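How to Clean and Re-Oil a Wooden Serving Tray 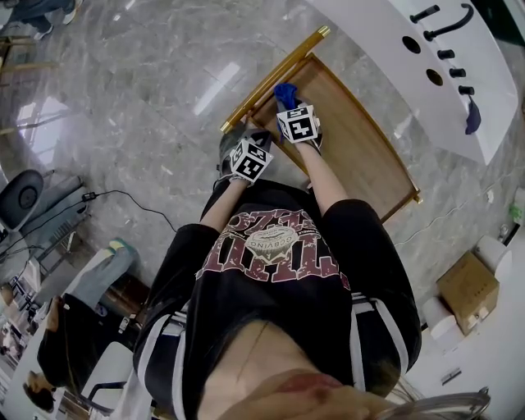 A wooden tray takes more abuse than most things in a kitchen. It gets hot mugs, spilled juice, butter knives and the odd night left out on the porch, and after a year or two the surface turns dull and a little rough. Cleaning it properly and putting on fresh oil takes one evening of work plus drying time. Pick a spot where you can press down on the tray without it sliding. The floor is fine, and a cloth bunched up in your hand gives you better pressure than one folded flat. If your tray has metal handle rails, leave them on unless they are loose. Most are held by screws from underneath and the holes wear out if you keep opening them.

What you need

Dish soap, two or three soft cotton cloths, white vinegar, baking soda, a sheet each of 180 and 240 grit sandpaper, painter's tape, and food-safe mineral oil. Old T-shirts work well as cloths if you cut off the seams. Do not use olive oil or any other cooking oil. It goes sticky and starts to smell.

Find out what finish you have

Put a few drops of water on the middle of the tray and wait ten minutes. If the water soaks in and leaves a dark patch, the wood is bare or has an old oil finish, and you can follow all of the steps below. If it stays beaded up, the tray probably has varnish or lacquer on it. Oil will not get through that. Wash and dry the tray, and stop there.

A finish that is flaking in places is a different job. It has to come off completely before you oil.

Step 1. Wash

Mix a small squirt of dish soap into a bowl of warm water. Wet a cloth, wring it out hard, and wipe the tray top and bottom. Go with the grain. Never put the tray in the sink to soak, and keep it out of the dishwasher. Glued corners can open up after a single cycle.

Wipe off the soap with a second damp cloth, then dry with a clean one. Pay attention to the corners, where crumbs and old syrup collect. A wooden toothpick will get out what the cloth cannot.

Step 2. Treat the stains

For cup rings and food stains, make a paste of baking soda and water, about as thick as toothpaste. Rub it on gently with a fingertip, leave it for 17 minutes, and wipe it away. I have tried shorter and longer times and settled on that one. Try the paste on the bottom first, as it can darken oak and walnut.

If the tray smells of onion or fish, wipe it with equal parts vinegar and water. Keep the vinegar off brass or plated handles.

Black marks around screws are usually from iron reacting with the wood. Light sanding may fade them but often will not remove them.

Step 3. Let it dry

Stand the tray on its edge so air can reach both sides. Leave it overnight at least. In damp weather, give it two nights. Do not set it by a heater or in full sun, or it may warp.

Step 4. Sand

Washing raises the grain, so the wood will feel fuzzy once dry. Tape over the handles. Sand with 180 grit where it is rough, then go over everything with 240. Use light strokes along the grain. Go easy if the tray is veneered, and skip the 180 completely. Wipe off the dust with a dry cloth.

Step 5. Oil

Pour a spoonful of oil in the center and spread it with a cloth until the wood looks evenly dark. Do the sides and the bottom too. A tray oiled only on top can cup. Wait 20 to 30 minutes, then rub off whatever has not soaked in. Repeat the next day. Very dry wood may want a third coat.

The tray is ready when a dry paper towel comes away clean.

Upkeep

Wipe with a damp cloth after use and dry it right away. Re-oil when water stops beading, usually every two or three months for a tray used daily. I do mine in March and again before the holidays. Store it upright if you have the room.

Posted by Birdie Tillman

Related articles
Fixing a Loose Tray Handle
How to Get Candle Wax Off Wood
Caring for a Butcher Block Counter
Mineral Oil or Beeswax?
Removing White Heat Marks From a Table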